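Why Do Kings and Queens Give Medals to Singers?

Maybe you have seen it on television. A famous singer puts on very nice clothes, walks into a palace and comes out with a small shiny medal. The singer smiles, the family smiles, and the photographers shout. But what is this medal, and what can you do with it?

The medal is a sign of an honor. An honor is a way for a country to say thank you. In many countries with a king or a queen, it is the king or queen who gives it. In other countries it can be the president.

Who can get one?

Not only famous people! Nurses, teachers, scientists and firefighters get honors too. In the small kingdom of Koroldale, 211 people received a medal last year, and only 3 of them were singers or actors. We hear more about these 3, because newspapers like to write about stars.

How does it begin?

It begins with a letter. Somebody writes to the palace office and explains why a person should be thanked. The office in Koroldale gets 900 letters in one year. A group of people reads all of them, and this takes many months. The star must keep the secret until the list is printed in the newspaper. This must be very difficult for a person who talks on the radio every morning!
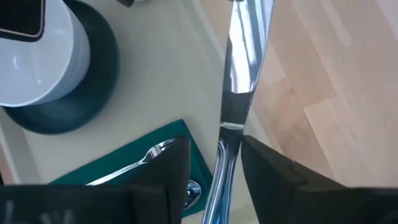
Saludo wrote to us that her class in Altley asked a good question about this: can a star say no? The children had voted, she said, and most of them believed that it is forbidden to refuse a queen.

It is not forbidden. Before the list is printed, the office asks each person quietly if he or she wants the honor. Some stars say no, thank you. They may think that medals are old-fashioned, or they do not like so much attention. Usually we never learn about it.

What happens on the big day?

The guests come to the palace at 10 in the morning. First they practice. They learn where to stand, when to walk and how to bow. A bow is when you bend your head or your body a little to show respect. Then the music starts and the names are read one after another. The king or queen pins the medal on and talks with each person for a short moment. With singers, they often talk about songs.

Is the medal made of gold?

Mostly it is not. It is often made of a cheaper metal with a thin gold or silver color on top. At the museum in Prarkadby you can look at a big collection of old medals, and the oldest ones are quite scratched.

New words

Honor: a public thank-you from a country.
Palace: the big house of a king or queen.
To refuse: to say no to something.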